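Kitchen Table Tips: House Rules for a Pair of Small Robot Arms

If you have read this page for a while you know I keep a workbench like other people keep a vegetable garden, which means a lot of fuss and never quite enough to show for it. Since April most of the fuss has gone into two small tabletop arms, and my inbox has filled up with people asking how to keep that kind of setup from eating the whole room (and the tableware). So this month it's robots, and next month I promise we go back to drawer runners and limescale.

I don't know everything here. Half of these rules I learned from Aldana Garrido, who teaches the evening class in Brellville and has a much stricter bench than I do.

Clear the surface, then pick what goes back

Start bare. Wipe the tabletop down, let it dry, and put back only the things you are going to work with. I used to leave my tape and my side cutters out "just for a minute" and every one of those minutes ended in something getting dragged across the table.

My surface is a cream marble pattern and I love it, but white things do fade into it a bit. Mix in something bright! An orange bottle is about as easy to spot as anything in the house.
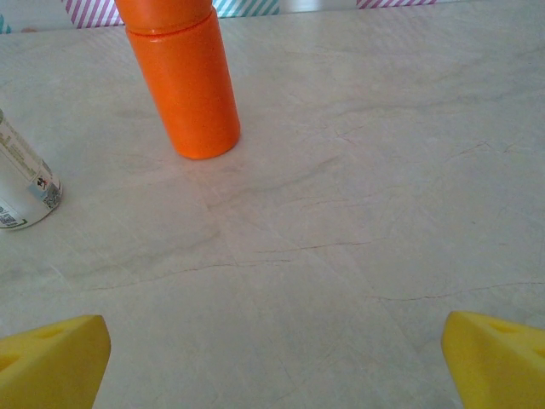 Leave finger room, too. Whatever you set out needs a gap on both sides wide enough for an open gripper, and tall things want more than you think. I lay a folded dishcloth between two items as a spacer, set them down, and then take the cloth away. Very scientific.

Decide before you start whether round things may lie on their side. Either answer is fine, but write it on the card. Cans roll, and if you're going to stop and stand one up again you want everybody at the bench doing it the same way.

Old containers are good containers

Please don't buy new things for this. Used vitamin bottles are lovely – light, a handy size, and they don't smash. Three rules for those:

Empty them first and take the tablets back to the pharmacy if they're out of date.
Rinse, dry overnight with the cap off, then cap them again.
Leave the old label on unless it's sticky. Creased and flaky is okay. Sticky is not, it gums up the fingers and you'll be at it with rubbing alcohol all evening.

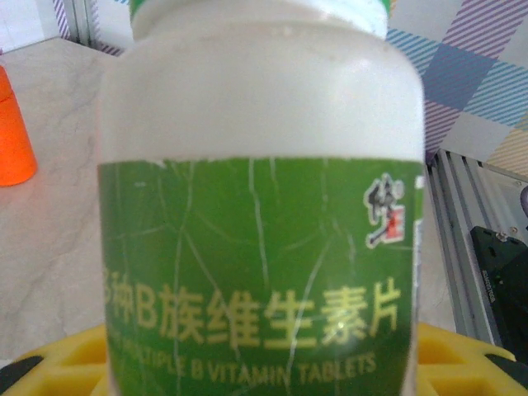
Multiple B vitamins, green label well past its best.

Never, ever put a bottle that's still in use on the bench. If there are kids in the house, the bench bottles live in a box with a lid and the real ones live in the bathroom cabinet, and the two don't mix. Baltasar Toledo wrote in from Liltstead to say he paints a dot on the bottom of all his bench bottles with nail polish. I've copied him.

Two arms, one middle

A single arm is pretty forgiving. With two, the trouble is all in the middle, where they can both reach. Our rule is that one arm holds and the other arm moves, and you say out loud which is which before anyone touches the controls. It feels silly for the first evening and then you stop noticing.

Keep the speed down while you're learning. I ran mine at 60 percent for the first 17 sessions and I don't regret one of them.
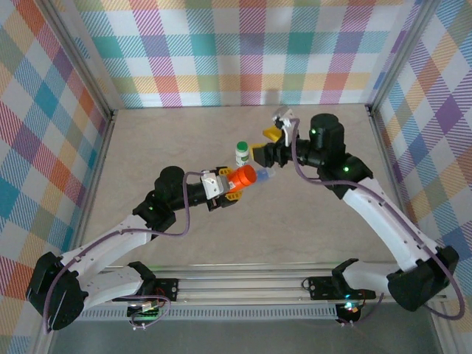
Cables get a rule all to themselves. Leave enough slack for the arm to stretch right out, and then move it slowly by hand, power off, through its whole reach while you watch the loop. If it catches on anything, fix that before you do another thing. Same goes for the wiring down by the boards: no mugs on that side of the bench, and I do mean you.

Hands out while the power is on. I know it's tempting to nudge a cup an inch to the left. Stop, power down, nudge, step back, power up. Aldana makes her class say it in that order and I now mutter it to myself at the stove.

End of the evening

Arms parked low, power off at the wall, surface wiped with a damp cloth (no spray near the electronics, put it on the cloth). Wipe the gripper fingers as well, they pick up more grease than you'd expect. Check screws every 8 sessions and write the date on the card, even if nothing was loose.

If you'd like my card to copy, send me a note and I'll mail you one. It fits on one side of an index card if you write small, and there's room on the back for your own rules.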